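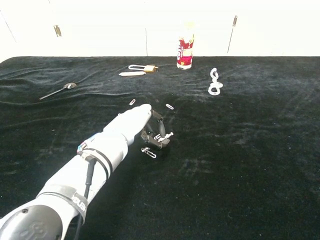 Ok so the travel show thing. Finished all of season one of the Bosach series over the weekend, and I have opinions, typing fast, bread is in the oven.

First, the Skalldale episode is the one to watch. Skip the first two if you have to. Host gets off a bus in the rain, no plan, ends up at a goat auction and then some kind of sack race down the main street. Town of 4,000 people and it looked like every one of them was yelling at him. Loved it.

The food bits are short. Maybe too short?? There's a soup made with smoked barley and he says "wow" and then we're on a boat. I wanted the soup. Wrote to the show asking for a recipe, no answer yet.

Episode 3 is the weak one. It's the Wu river trip, pretty water, lots of drone shots, hardly any talking to anybody. Felt like a hotel ad. My mom fell asleep and she never falls asleep at the TV.

But then Feko! The night market one. He gets lost for real (I think) and a lady selling pickled plums walks him back to his hotel and scolds him the entire way. No subtitles on half of it, didnt need them. Best ten minutes of TV I've seen since the spring.

Things that bug me: the music. The same flute every time somebody opens a door. Also episodes run some 70 minutes and there's a recap after every break, so you could trim a lot out of that.

Still going to watch season two. Supposed to be December, mostly islands, wich I'm less excited about, but one is meant to have a cheese rolling thing on a frozen lake so fine, I'm in.

If anyone knows how to make that barley soup put it in the comments. Ok, bread.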